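The Slow Business of Teaching an Arm to Pick

Learning systems have made bin picking look easy in short videos. Collecting the examples behind them is still a matter of bins, clamps and patience.

The third bin from the door at Gesik has been running since February. It holds a mixed load of household and office objects, and an arm reaches into it, closes on something, lifts, and lets go. Each attempt becomes one record: the camera view before the reach, the path the arm was told to take, the force at the fingers, and a label that says whether anything was held at the top of the lift.

A good hour yields 332 attempts. A bad one can yield far fewer, usually on account of a cable, a jammed object or a full disk. The software that drives the arm, a package called Cuadros, picks its own targets. Early on it picked them at random, and most of the attempts failed. Those failures were kept. A model that has seen only good grasps has no way to rank a bad one, and the first version trained at Gesik, on a cleaned set, gave nearly every point in the bin the same high score.

The present set is closer to even. Random reaches still make up one attempt in 16, a share the team has argued over and left alone. Lowering it raises the success rate on paper and narrows what the model gets to see. 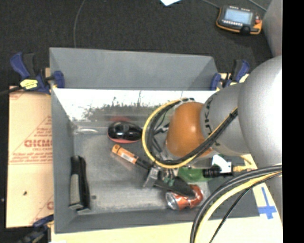 Object choice takes more time than outsiders expect. Rigid boxes are of little use after the first week, as the arm learns them quickly and they crowd out everything else. Clear plastic is worth more. So are crushed cans, whose shape differs from one to the next, and anything shiny enough to confuse a depth reading. The bin itself adds to the trouble. Steep walls throw back reflections, and objects come to rest against them at angles that leave little room for a finger.

Loads are changed every 2 hours. The operator pauses Cuadros, takes out part of the load, adds other items from a shelf and starts again. Full swaps were tried and dropped; they made it hard to tell whether a change in the numbers came from the model or from the new objects. The bin is clamped to the table so that a hard push against a wall does not shift it. A shift of a few millimeters is enough to spoil the match between camera and arm, and the error can go unnoticed for most of a day.

Labels are the weak point. The system decides success by finger position: if the gripper has not closed fully, something is assumed to be in it. Thin objects defeat this rule. A pen held flat can read as an empty hand, and a gripper that has pinched the edge of a bag reads as full until the bag slides out. Paltex, which supplies the labeling tool, added a second check that compares the bin before and after each lift. The two checks disagree often enough that a person reviews the conflicts on Sunday, when the cells are idle.

Whether the data travels is a separate question. Binus, a partner lab with a different arm and a shallower bin, trained on the Gesik set and saw useful grasps on most objects but poor ones near the walls. Its engineers then collected 7 days of their own attempts and mixed them in. Wall grasps improved - center grasps got slightly worse, and the cause has not been found.

The next round at Gesik will change the height of the camera between loads. The mount is built, and the calibration routine for it is being tested on the second bin.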